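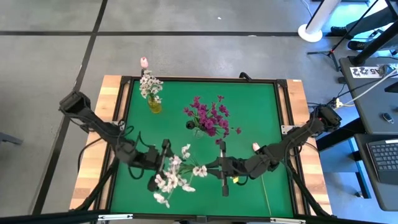

Figure 1. Cut flowers in glass vases on a green surface.

Birik Temporary Walkway, Owner's Guide
Section 2: Setting up the walkway on a plaza or sidewalk
7 min read
14 shares

This section covers the straight run, the corner, and the storefront opening. For ramps over open utility trenches, use the Grundow ramp supplement shipped with the ramp crate. Do not bridge a trench with Birik floor panels alone.

Before you start

Have the approved pedestrian route plan on site. The plan should show where the walkway begins and ends, every door that has to stay open, the fire lane, and the hydrants. If the plan and the ground don't match, stop and call the permit office before laying any panels.

Check that the delivery includes:

- floor panels, one per marked bay on the plan
- fence panels, two per bay
- base blocks
- coupler pins (bag labeled 2419)
- corner kit, if ordered
- storefront gate kit, if ordered

The pins in bag 2419 fit both the floor couplers and the fence bases. Older walkways used a shorter pin with a round head. Do not mix the two. A short pin will go in and look seated, but it won't reach the lower ring.

You will need a rubber mallet, a four-foot level, a tape measure, chalk, and a stiff broom. A crew of three can set a straight run. Add a fourth person for corners.

CAUTION: Base blocks are heavy. Move them with a pallet jack or block cart. Do not roll them on edge across pavers.

Marking the route

1. Sweep the full width of the route. Pick up loose stone, old tie wire, and tree litter.

2. Chalk the centerline from the starting point to the first corner or gate.

3. Measure out to each side and chalk the fence lines. The clear width between fence lines must be at least 60 inches along the whole run, including at corners. Measure between the inside faces of the fence bases.

4. Mark manholes, valve covers, and drain inlets with an X. Floor panels may cross a valve cover only if the utility has agreed to it in writing. Panels may not cover a drain inlet.

5. Walk the line with the site supervisor and have it signed off on the plan.

Note: On limestone or other soft paving, put down the felt strips before the floor panels. Felt is sold by the roll and is not part of the standard delivery.

Laying the floor

6. Start at the low end. Set the first panel with the arrow pointing along the route and the textured side up.

7. Check the panel with the level across its width. Shim under the outer feet only. Stack no more than three shims in one place. If it still rocks, the ground needs to be leveled or the route moved.

8. Slide the next panel in until the couplers overlap, then drop a pin through both rings. Tap it with the mallet until the collar is flush.

9. Repeat to the end of the run. Check the level again at every fourth panel.

10. Fit the beveled end plates at both ends. The walkway must not be opened to the public without them, even for a short time.

WARNING: The standard floor is for foot traffic, wheelchairs, strollers, and hand carts. No single load over 500 pounds. Keep lifts, skid steers, and loaded pallet jacks off the panels. If equipment has to cross, pull the panels and put them back afterward.

Setting the fence

11. Place a base block at each chalk mark, long side parallel to the route.

12. Stand the fence panel in the two nearest blocks with the smooth side facing the walkway. One person holds while the other pins.

13. Clip each panel to the next at top and bottom. The lower clip is easy to miss.

14. Run the hand rail through the brackets and close the ends with the rubber caps.

15. If you are adding printed mesh or project banners, use the vented type. Solid banners catch too much wind for the standard base. Pelkonen mesh is cut to fit the panel and has holes that line up with the clips. Other mesh can be tied on, with the tails trimmed and turned to the work side.

Opening a storefront

Each business along the route needs its own gate unless the plan shows a shared one.

16. Leave out one fence panel in front of the door. Set a base block on each side of the gap.

17. Hang the gate so it swings toward the work side or slides along the fence. It must not swing into the walkway.

18. Lay a side panel from the walkway to the door sill. Measure the step at the sill. If there is any lip, fit the threshold wedge.

19. Hang the business name sign at eye height on the upstream side of the gate. Blank signs are in the gate kit. Names can be printed from the sign sheet in the Ativero site planner or lettered by hand.

Note: Ask each business about delivery hours before you fix the gate position. Moving a gate once the fence is clipped takes around an hour.

First check and daily checks

Walk the full route both ways before opening it. Push on every fence panel at rail height. Any panel that leans needs its blocks reset.

After that, check each morning before 7 a.m. and again when work stops for the day:

- pins flush, none missing
- end plates tight
- no standing water on the floor panels
- lamps working on corners and at both ends
- gates latch and open freely

Write the result on the log sheet and keep the sheet in the site box. After high wind or heavy rain, repeat the check before people use the route.

If a pin is missing, close that bay and send people along the alternate route on the plan. Do not use a bolt or a piece of rebar as a stand-in.

Continue to Section 3: Moving the walkway between work phases.

We use cookies to remember your language and the last guide you opened. Accept | Manage settings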